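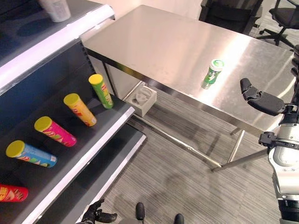

Tutorials > Teleoperation > Recording demos

How I record shelf-stocking demos for imitation learning

Posted Thu 9 October

I get a lot of mail about the shelf task, so let me go through how I set up and record a session, start to finish. I'm assuming your robot is calibrated and your teleop link works. If it doesn't, do the Jurkley setup page first and come back!

1. Pick your objects

Start with things that have the same shape and very different looks. Snack tubes are great for this (and cheap). I like a green one, an orange-yellow one, a hot pink one, a light blue one and a red one, all lying on their sides on the middle shelf with the yellow lids pointing to the back. Then I put something different on the steel table, like a small green can standing upright near the front edge. That's the pick object. The shelf row is there so the policy sees a shelf with stuff on it.

2. Check the head view before anything else

Drive both hands to the start pose and look at what the head camera gives you. You want the can clearly visible with the right gripper next to it, not over it. My table is shiny and the ceiling lights leave a big pale streak across the top. I leave it alone in most sessions, but I do slide the can out of the streak for the first few demos while I warm up.

3. Name the task in plain words

In Preltalix I type one sentence per task, something like "pick up the green can from the table and put it on the shelf." Keep the wording identical across the whole batch. I once wrote "tin" halfway through and had to relabel everything, ugh.

4. Record in short batches

I do 11 demos, then stop and stretch. Between demos, move the can a little and turn it so a different part of the label faces you. Every 5 demos I shuffle the colors on the shelf too.

Go slow on the approach and don't hover. If you dither above the can for two seconds, the policy will learn to dither, and you'll be watching it think forever (ask me how I know).

5. Toss the bad ones right away

Dropped the can? Bumped the shelf? Mark it as failed before you reset. I keep failed runs in a separate folder, and Anari skips that folder when it builds the training set.

6. Play back before you pack up

Watch at least 2 demos at full speed with the arm and camera streams side by side. If the gripper closes before it does in the video, your timestamps are off and you'll want to fix that before recording any more.

Next up: trimming and exporting your episodes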